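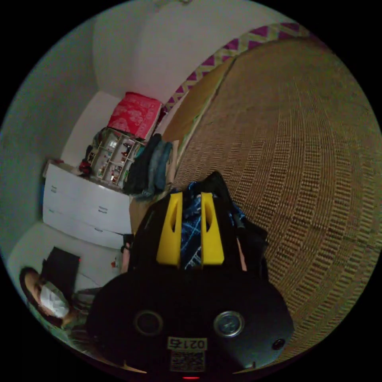 Week 6 handout: Gathering examples by hand

Welcome back, everyone. Last time we talked about what a policy learns from, and I promised we would get away from the slides and into the rooms where the examples are made. I've done a fair bit of this work and I'm fond of it, so forgive me if I wander.

The hand-held gripper is the tool we'll use all term. You hold the body, you work the two yellow fingers, and the view from the tool is recorded as you go. There is no arm in the loop, so you can carry it into a bedroom or a corner where people keep their bags, and that is where the good examples are. A lab bench gives you one table and one kind of light. A home gives you clothes hanging every which way, open shelves full of small things, and a woven mat with a pattern that bends right across a wide view.

What counts as one example

One example is one task from start to finish - reach, close, move, open, back away. If you stop to scratch your nose in the middle, throw it out and do it over. I know it feels wasteful! For the Veststead set we asked for 900 examples per task and kept only the clean ones, and the model trained on those was much easier to work with than the one from the Holzer set, where we had 4000 and had kept everything.

Cloth, straps and bags

Soft things deserve an hour of their own. A box looks much the same each time you come to it, but a strap never lies the same way twice, so your starting positions need to vary more than you think. Bunch it up, stretch it out, let it trail over the edge of the mat. Move slowly on the way in, and keep the fingertips in view when they close. Work in pairs if you can, one person on the tool and the other looking after the objects, and swap after every 10 examples, before the hand gets tired and the motions get lazy.

A word about people. Faces and hands will wander into a wide view, and so will whatever is printed on a T-shirt. Get consent from everyone in the room before you start, and write it on the session sheet. 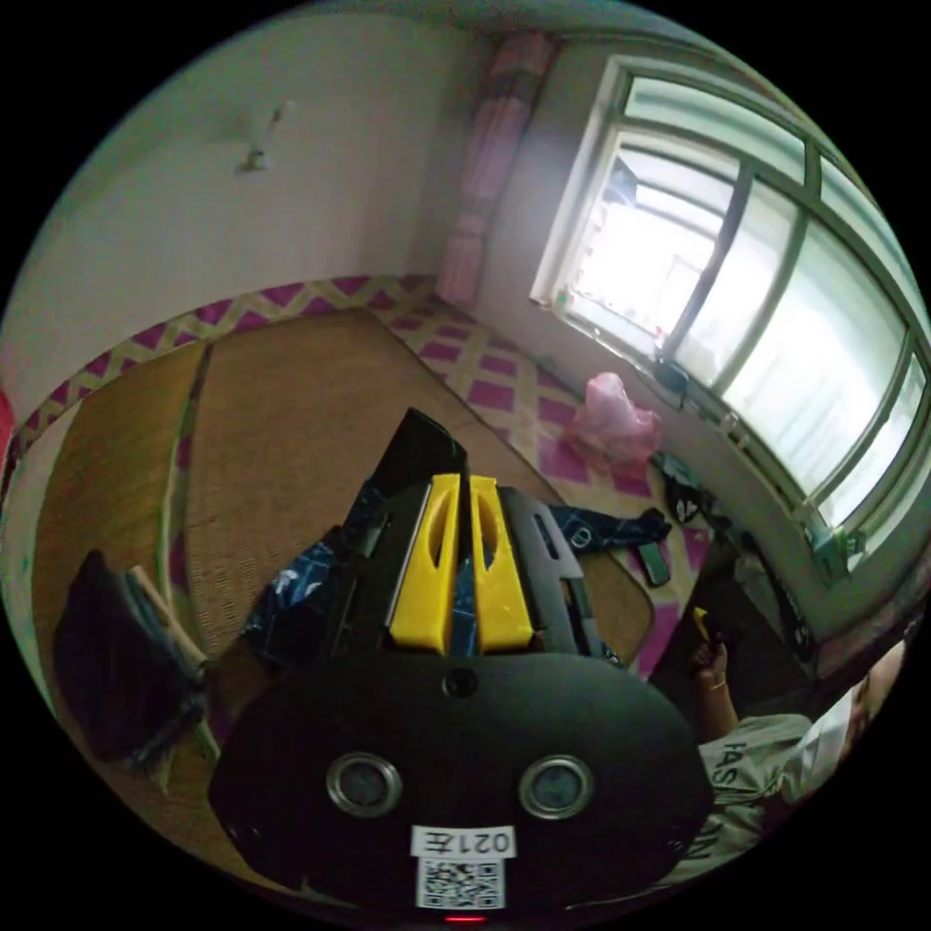 Xiomara Quintanilla wrote in after last year's course to say that she would put the swapping rule even earlier in the notes. Her group at Sasov let one person do a whole session, and the model picked up that person's habit of coming in from the left, so they had to record 2 more sessions to get rid of it.

I agree with her, and I've added a column for the operator to the session sheet. Please fill it in each time you swap.

For next week

Record one short session with your partner, using a soft object of your choice. Bring the sheet, including the examples you threw out and a few words on why. We'll go through them together and then start on the Grosateck reading.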